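Week 6 – Packaging, Carrier Bags and Household Waste

Instructor: Prodromos Nikolaidis
Revised July 29, 2020

Reading for this week: course reader, chapter on film plastics. Bring your waste diary to section.

1. Terms

Primary packaging touches the product. A chip bag is primary packaging, and so is the tray under a cut of meat. Secondary packaging groups or protects primary packs, such as the box around a tube of toothpaste. Carrier packaging is added at the point of sale so that the customer can take the goods home.

The three are often mixed up in town reports. The Jalludside survey put carrier bags under "other film" in its first year and gave them their own line in the second. The two years should not be compared without correcting for this.

2. Why mixed materials are hard to recycle

Most snack bags are made of several thin layers bonded together. One layer carries the print, one keeps out air and moisture, and one seals the pack with heat. Each layer does its job well, but they are difficult to separate afterward. A clear tray made of a single plastic is easier to sort, provided it is clean and the local plant accepts it.

Carrier bags fall in between. Many are a single material, but thin film wraps around the rollers in sorting plants, and most curbside programs refuse it for that reason.

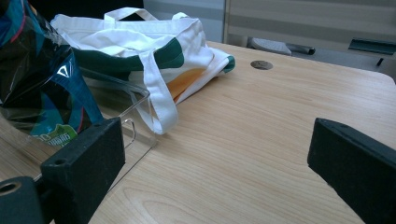
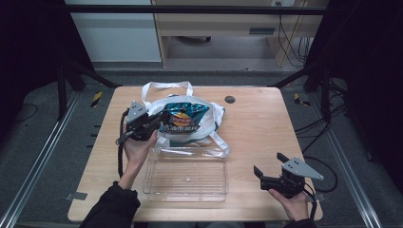

Shopping bag with a bag of chips, and a clear tray (second picture).

Course Handouts, No. 6, page 2

3. The Bamano bag charge

Bamano brought in a small charge on carrier bags in February. The study we are using followed 191 households before and after the change. Each household kept its used bags and handed them in at the end of the week.

Points to note when you read it:
– Households volunteered, so they may have been more careful than average.
– Bags reused as trash liners were recorded separately. Purchases of trash liners went up after the charge, and part of the saving was lost.
– Market stalls were exempt. The Nông study covers stalls and should be read alongside this one.

4. Weight or number?

A count of items and a total weight can give very different pictures of the same trash can. Film is light. A household can throw out a great deal of it and still show a low figure by weight – glass jars will outweigh it easily. State which measure you are using in every table.

5. For section

Sort your diary entries into the three types from part 1. Give each type as a share of 100, first by number and then by weight. Students using the Fasetti scale should set it to zero before each reading.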